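Clovell Robotics Club: Frequently Asked Questions

Please read this before emailing us. We say so with love.
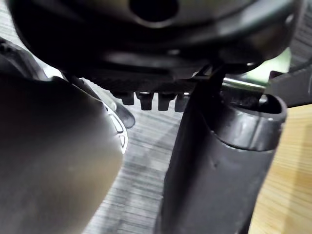 Do I need to know how to code?
No. You need to know how to save a file and where you saved it. The second part has defeated better people than you.

What does it cost?
$40 a term, or $33 if your sibling is already a member and still speaking to you. Parts are included. Parts you break on purpose are extra.

Which arm will I be using?
Beginners start on the Storby kit, which is slow and forgiving. Once you can get it to pick up a cup and put it down the right way up, you can book time on the Drelmont.

How long is a booking?
55 minutes. The next group will be standing behind you from minute 50, breathing.

Can I change the gripper?
Yes, once you've done the gripper session. Put the screws in the tray. Your pocket is a different thing from the tray.

Do you enter competitions?
We enter the Fourie Cup every March. Last time we scored 253 points and the judges described our programme as "brave".

Can parents stay and watch?
Of course. Parents who start giving advice will be handed a screwdriver and signed up.

My arm won't move. What's wrong with it?
Check the emergency stop. Check it again. Now come and find us, and we'll check the emergency stop.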